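4. Mise en place du poste et première mise en service

Ce chapitre s'adresse à la personne qui installe le kit Bristo pour la première fois. Il suppose que le contenu des cartons a été vérifié (chapitre 2) et que le logiciel Akia est déjà installé sur l'ordinateur du poste (chapitre 3). Le bras reste hors tension jusqu'à l'étape 9.

4.1 Choix de la table

Le kit se monte sur une table stable, à plateau plat et rigide. Les plateaux sur tréteaux sont déconseillés : le bras transmet ses vibrations au plateau et le calibrage se dérègle en cours de journée. Un plateau brillant convient pour la mécanique, mais les reflets peuvent gêner la caméra du poste. Dans ce cas, poser le tapis mat fourni dans la zone de travail avant de passer au calibrage.

1. Dégager entièrement la table et essuyer le plateau avec un chiffon sec.
2. Contrôler le niveau dans les deux sens. Corriger avec les pieds réglables de la table si elle en possède, sinon avec les cales du sachet C.
3. Repérer au ruban adhésif le contour de la zone de travail. Le gabarit en carton sert de modèle ; son côté imprimé se place vers le haut.

Note – Ne pas coller le ruban sur un plateau verni depuis moins de 15 jours.

4.2 Objets de la zone d'essai

Les programmes de démonstration utilisent des objets courants : une étagère basse à poser, un pot, quelques bacs. Ces objets ne sont pas livrés. L'utilisateur peut prendre ceux qu'il a sous la main, à condition de renseigner leurs dimensions dans Akia (menu Objets, puis Ajouter).

4. Placer l'étagère dans la zone, les quatre pieds bien à plat. Une étagère en tôle glisse facilement sur un plateau lisse : ajouter des patins en caoutchouc si elle bouge quand on la pousse du doigt.
5. Placer les autres objets à côté de l'étagère. Laisser le passage sous le plateau de l'étagère libre pour le premier essai.
6. Saisir dans Akia la hauteur libre sous l'étagère. Mesurer au point le plus bas, rebord compris. Si la tôle est repliée vers le bas sur les côtés, c'est le bas du pli qui compte.

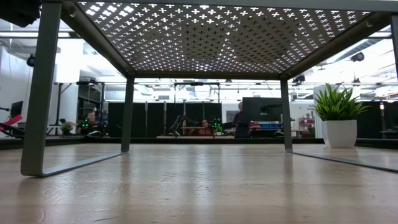

Les étagères à plateau perforé demandent un réglage de plus. La lumière du plafond traverse les trous et la caméra peut prendre les taches claires pour des objets séparés. Dans Akia, ouvrir Objets, sélectionner l'étagère et cocher Surface ajourée. Le logiciel traite alors le plateau comme une plaque pleine, aussi bien pour la détection que pour le calcul des trajectoires.

Il faut également tenir compte des plantes, vraies ou artificielles. Les feuilles longues et fines sont mal détectées et leur contour change au moindre courant d'air. Déclarer la plante comme un cylindre dont le diamètre englobe les pointes des feuilles, et pas seulement le pot.

7. Dans la vue Caméra, vérifier que chaque objet déclaré apparaît avec un contour vert. Un contour orange signale une détection incertaine. Déplacer légèrement l'objet ou modifier l'éclairage, puis cliquer sur Actualiser.
8. Enregistrer la disposition sous un nom reconnaissable. Le nom par défaut est remplacé à chaque démarrage et la disposition serait perdue.

ATTENTION – La caméra du poste ne surveille que la zone de travail. Elle ne détecte pas les personnes qui se tiennent autour de la table. Dans un atelier partagé, prévoir un marquage au sol et prévenir les postes voisins avant toute mise en mouvement.

4.3 Mise sous tension

9. Vérifier que le bouton d'arrêt d'urgence est enfoncé, puis brancher le bloc d'alimentation. Le voyant du socle s'allume en rouge fixe.
10. Déverrouiller le bouton d'arrêt en le tournant vers la droite. Le voyant passe au blanc clignotant.
11. Dans Akia, cliquer sur Connecter. L'initialisation dure une vingtaine de secondes. Ne pas toucher le bras pendant ce temps.
12. Lancer Essai à vide. Le bras parcourt les limites de la zone de travail à vitesse réduite, sans rien saisir. Garder la main près du bouton d'arrêt pendant tout l'essai.

Si l'essai s'interrompt avec le code 343, la hauteur saisie à l'étape 6 est incompatible avec la trajectoire demandée. Reprendre la mesure ou choisir une étagère plus haute. Ce code n'indique pas une panne et n'est pas à signaler au service technique.

13. Répéter l'essai à vide 3 fois de suite. Les positions finales affichées doivent être identiques à la dernière décimale près.
14. Ouvrir Journal et exporter le rapport de mise en service. Le conserver avec la facture, il est demandé pour toute prise en charge sous garantie.

4.4 Après l'installation

Le calibrage est à refaire dès que la table est déplacée, même de quelques centimètres, et dans tous les cas après 1000 cycles. Akia affiche un rappel au démarrage. Le rappel peut être reporté une fois – au second affichage, les programmes automatiques restent bloqués jusqu'au calibrage.

Les contrats Flekeck avec visite de mise en service comprennent les étapes 1 à 14. Dans ce cas, le client prépare seulement la table et les objets, et laisse le bras dans son emballage jusqu'à l'arrivée du technicien.

Pour le montage des pinces et des ventouses, voir le chapitre 5.

Flekeck – Manuel d'installation du kit Bristo – Version française du 17 mars 2020 – Rédaction technique : Fotis Christodoulou – © Theodorakopoulos, tous droits réservés – Contact – Haut de page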